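Octubre, ya de noche

¡Qué ganas tenía de sentarme a escribir esto! Llevo todo el día con la hoja de cálculo abierta y por primera vez desde el verano los números caben en la página. Tenemos 2589 euros para equipar el puesto de manipulación del taller, ni uno más, y hasta ayer me parecía una cantidad ridícula. Hoy me parece que da para mucho si compramos en el orden correcto.

Lo primero que he hecho es separar lo que queremos de lo que hace falta. La lista de deseos ocupaba dos hojas (¡hasta había una impresora nueva!). La lista de lo necesario se queda en dos brazos de la casa Medve, un juego de servos de repuesto, bobinas de filamento para las pinzas y las cámaras de muñeca. Los brazos se llevan 994 euros la pareja, con fuentes de alimentación y cables incluidos, y el envío desde Drirnitz va aparte. Las pinzas las imprimimos nosotros, que para eso tenemos el modelo, y si un dedo se parte se saca otro durante la noche.

Para decidir lo de los dedos me he fijado en el vaso blanco de plástico, que es la pieza más barata de todo el proyecto y la que más manda en el presupuesto. Una pared fina pide agarre en los dos lados y poca fuerza, y eso se consigue con puntas estrechas y unos servos decentes, sin gastar en sensores de presión.
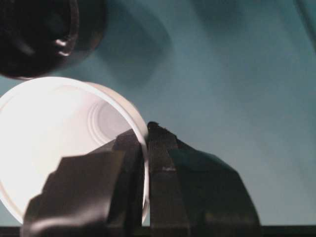 Guvetti contestó a media tarde, cuando yo ya daba por hecho que no lo haría, que no compráramos los servos sueltos, que el paquete de 8 sale mejor y que los dos que siempre fallan son los de la pinza, así que conviene guardarlos con el nombre puesto. También preguntaban si habíamos pensado en alquilar un mes antes de comprar.

Lo he pensado un buen rato, lo del alquiler. Tiene su lógica para quien no sabe todavía qué quiere hacer, pero nosotros lo sabemos de sobra: vasos, tapas, piezas pequeñas, dos manos sobre una mesa. Alquilar se comería una cuarta parte del dinero y al final del mes habría que devolverlo todo. Compramos. Lo del paquete de servos, en cambio, me lo apunto con rotulador gordo, porque son buenísimos consejos y me ahorran una segunda factura de transporte.

Luego está la mesa. En el presupuesto de septiembre había puesto un tablero industrial con perfiles y ranuras, precioso, carísimo. Lo he tachado esta mañana con una alegría enorme. Con una superficie de tela de un solo tono y los dos brazos enfrentados, uno a cada lado, queda en el centro un espacio compartido de sobra para los objetos de prueba.

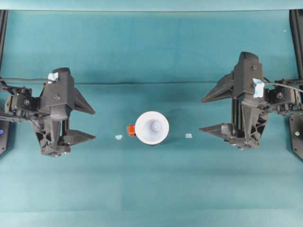 Ese tachón libera dinero para las cámaras, que es donde me apetece ponerlo. He reservado 600 euros para imagen: las dos de muñeca, la de arriba, un concentrador USB que no se cuelgue y una luz suave. La luz la había dejado para el final y ha subido tres puestos en la lista. Cualquiera que haya intentado distinguir el borde de un vaso blanco con reflejos encima sabe por qué.

Me queda la duda del soporte de la cámara. El de Sesedeo viene mecanizado y es una maravilla, pero encarga uno y espera cinco semanas. Imprimirlo cuesta lo que cuesta el plástico, y si el ángulo no convence se cambia el dibujo y se imprime otra vez. Lo que yo pido es que se vean las dos puntas de la pinza y que quede mesa libre entre ellas. Voy a imprimirlo y guardo el catálogo de Sesedeo en el cajón. 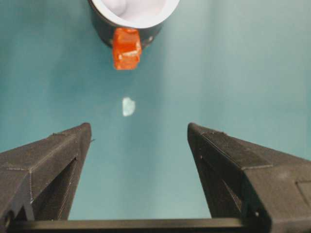
Los dos dedos abiertos, con el vaso y la pieza naranja al fondo.

Sumado todo, incluyendo el filamento y una caja de tornillos, sobra un pellizco que pienso dejar quieto. Nada de gastarlo en noviembre en un capricho. Ya me conozco: empiezo mirando un cable y acabo comparando brazos con más ejes.

También he escrito el calendario de compras, que nunca hago y siempre echo de menos. Primero los brazos y los servos, por el plazo de entrega. Después la luz y las cámaras. El filamento lo último, que se encuentra en cualquier parte y aún nos queda bobina y media en el estante.
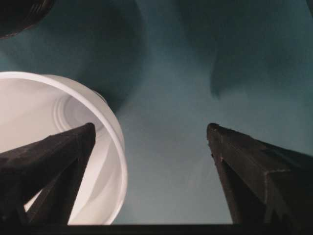

Otra cosa que quiero dejar escrita antes de que se me olvide: los consumibles van en una partida propia. Vasos, cinta, bridas, lijas. El año pasado los metimos en «varios» y en marzo no había forma de saber adónde se había ido el dinero. Esta vez tienen su línea y su columna de gasto por mes.

Mañana a primera hora mando el pedido a Medve y pregunto por el plazo real. Falta medir el hueco de la puerta por si las cajas vienen montadas. Y comprar café.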